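Re: [teleop-list] kinesthetic vs remote for the pan task
9/15/23

On the Flenwood list somebody wrote:
> We're at 505 demos on the put-in-pan task, all hand guided, and the policy
> still hovers over the rim and then just sits there. Is it worth redoing the
> lot with the leader arm? Also do you tape your table or leave it bare?

Quick reply, between runs. Don't redo the lot. We had the same hover and it came from people pausing above the pan to line things up before letting go. Policy learns the pause. Look at your gripper command against time, if there's a flat bit before the open thats your problem. Trim the pauses or drop the worst episodes, retrain, see what you get.

Tape: yes. Blue painters tape over brown paper, in rectangles. Lets us say "pan in this box, lid in that one" and move things around on purpose between episodes. Paper gets swapped when it tears, so the lines wander a bit. Hasn't hurt.

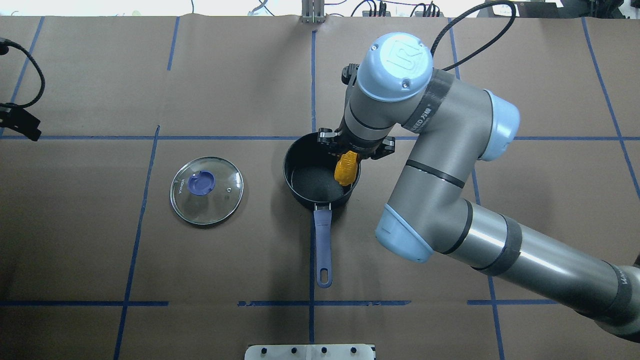 On hand guiding vs remote - we did both. Hand guided was faster to teach new people but you get arms and sleeves in the head camera, and the policy never sees those at run time. Leader arm is slower for the first day or so, then fine. Our Ulloa set is 1460 episodes, all remote, and I'd not go back. Contact is the weak spot, you can't feel the rim, so people come in too high and drop from there. Tell them to go lower than looks right.

Other stuff:
- 3 operators max per task, more than that and the styles fight each other
- turn the pan handle between episodes, ours all pointed the same way for the first batch and it showed
- check the cable slack at the wrist before you start a sesion, not after

Config is in the Grustis repo under teleop/pan, the filter script for pauses too. Threshold is 23 frames, probably wrong for your rate so change it.

Will look at your logs if you post them. Not before Monday though.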